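The Crayfish Supper
A short story

The bus from Tomar got in at twenty past four and I was the only one who stayed on it to the last stop. The driver put my suitcase down on the gravel and said the next bus back was in the morning. I told him that was fine. I had come for the crayfish supper, and the supper always went late.

My aunt had written the same four lines on the back of a card every year since I moved away. Come if you can. Bring bread. The room is made up. Wear something old.
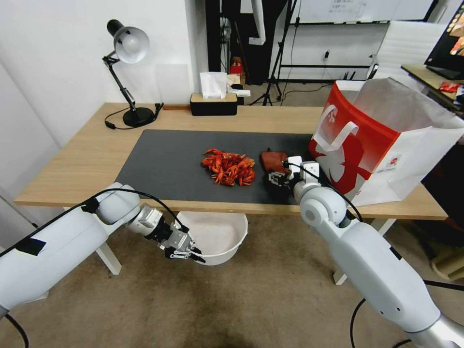
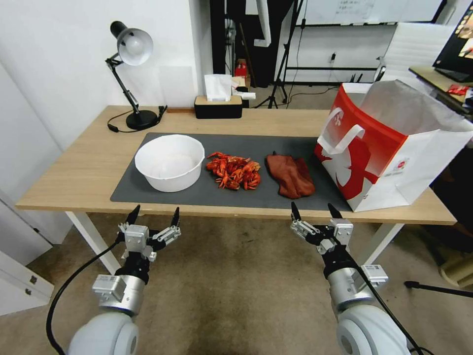
I had missed eleven of them. This would have been the twelfth, and she had died in January, so no card came. My uncle telephoned. He said he was going to hold it anyway, and that he had ordered from Plotetti because nobody in the village trapped them anymore. Then he said the price, and then he said he had to go because something was on the stove.

The house stood at the end of the lake road in Stastholm, 600 yards past the church. I walked it with the suitcase in one hand and two loaves under the other arm. The lake was lower than I remembered. The dock had been mended with new boards at the far end and they were a different color from the rest.

My uncle was in the yard, wiping down the long table. He looked at the bread.

"She would have said that's not enough," he said.

"There used to be more people."

"There'll be nine. Ten, if the man from Pevska comes."

I didn't ask who the man from Pevska was. I went in and put my suitcase in the back room. The bed was made up, but badly, with the blanket sideways and my feet going to be cold. On the pillow he had put a towel and a bar of soap still in its paper, the way she used to.

In the kitchen the dill was in a bucket by the door. He had bought far too much of it. I found the butter and the cheese and set them out to soften, and I looked for the big blue plates. They weren't in the cupboard where they had always been. I looked in the pantry and under the stairs. Finally I went out and asked him.

"I sold them," he said.

"The blue ones?"

"To a woman who came about the piano. She saw them and asked. I said yes before I thought about it." He folded the rag over. "I didn't sell her the piano."

We ate off the white ones. The neighbors came at seven, carrying their own chairs. They had brought beer and a cake and a jar of pickled onions that nobody opened. The man from Pevska came too, a short man in a gray jacket who turned out to have worked with my aunt at the post office for 12 years. He had driven 47 miles. He sat across from me and ate slowly and lined the shells up along the rim of his plate.

There was a song that came before the first glass. My aunt had always started it. She had a low voice and she started it too low for everyone else, so that by the second verse the women had dropped out and only the men were left, growling. We sat there with our glasses filled. My uncle looked at the tablecloth. A dog was barking across the water.

The man from Pevska started it. He started it much too high. We went up after him as well as we could, and one of the neighbors cracked on the long note and laughed, and my uncle put his hand over his eyes and kept singing.

Afterward I washed and he dried. It was past midnight and the wind had come up. He told me he had gone through her desk and found a notebook with every supper written down, who came and what they brought and what it had cost. The first one had cost 651, in the old money, and she had underlined it twice.

"Did she write down who didn't come?" I asked.

He held a plate up to the light and rubbed at a spot on it.

"No," he said. "Only who came."

He put the plate in the cupboard where the blue ones used to be. Then he took the notebook out of the drawer with the string and the candle ends, and a pencil, and sat down. He asked me how many loaves it had been. I said two. He wrote it down, and then he asked me to spell the name of the bakery.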